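The Hidayat Shop Wins Something

I did not want the plaque. I want that on record before I tell you how I ended up crying over it in the parts room.

I run the front counter at Hidayat Auto, which means I answer the phone, find lost keys and tell people what their noise is going to cost. Every April our town paper does its readers' poll, and every April the shop across the road, Bora Tire & Brake, wins Best Garage. They have a banner. They have a popcorn machine! We have a coffee pot that shuts itself off when a truck goes by.

This year I decided to campaign. I printed 1,000 little cards that said VOTE HIDAYAT and tucked one under the wiper of every car we finished, and then, when that felt slow, under the wiper of every car in the grocery store lot. I got asked to leave the grocery store lot. I went back after supper.

Then the old Kiria came in. You don't see many Kirias anymore, little tan hatchback, door handles like a refrigerator's. The woman driving it had 2 kids in the back and a heater stuck on full blast, and they had all come in with their coats off and their faces bright pink. She asked me what it would cost and I looked it up and said $490, and she nodded the way people nod when they are not going to do it.

"Let me look at it again," I said.

I am not a mechanic. But I've been at that counter long enough to know a blend door from a hole in the ground, and the boneyard out on Jiko Road had a Kiria sitting in the weeds with its dash half out. I drove over on my lunch. It took me 4 hours, a flashlight in my teeth the whole time, and I came back with the part in my purse and grease up to my elbows. 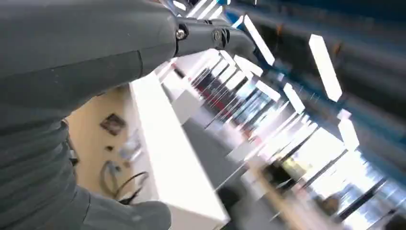 Our guys put it in before closing. I charged her for the part, twelve bucks, and when she went to hug me I handed her a card, because I'm still me.

We lost, by the way. Bora got Best Garage again and put up a bigger banner. But the paper has a little box at the bottom of the page for write-ins, and there we were, Best Long Lunch, one vote, in what I'm pretty sure was a child's spelling. HIDIYAT.

The paper mails a plaque for those too, it's about the size of a playing card. They kept the spelling. I hung it over the coffee pot, and a truck went by, and it fell right in.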